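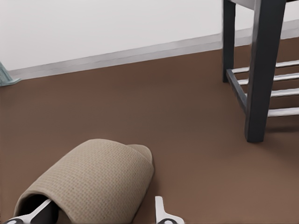 Uma visitante perguntou, logo na abertura da sessão, se o que o público via no ecrã valia alguma coisa fora do simulador. A mesma dúvida voltou nos dois turnos da visita e acabou por orientar esta secção.

4.3 Demonstração no dia aberto

Figura 4. Cena simulada da tarefa do chinelo, com os dois dedos da pinça junto à extremidade aberta e a sapateira ou banco baixo à direita.

A demonstração decorreu a 1 de março de 2022 nas instalações de Livovach. O sistema Jendero correu em simulação, com a política treinada em 3.623 episódios do conjunto Elaseck. Cada turno recebeu cerca de 300 visitantes, que podiam escolher a posição inicial do chinelo dentro da zona de alcance – a orientação era sorteada pelo programa.

As tentativas iniciadas pelo público não entram nos resultados da secção 4.2, pois as posições escolhidas concentraram-se junto ao móvel e não seguem a distribuição de teste. Foram guardadas em separado e servem apenas para a análise qualitativa dos erros.

Quanto à pergunta da visitante, os dados aqui apresentados não permitem responder. A transferência para o braço Bajpai está prevista para maio, com o mesmo protocolo e sem novo treino da política. O atrito do tecido com a alcatifa é o parâmetro que nos merece mais reservas – no simulador foi mantido constante.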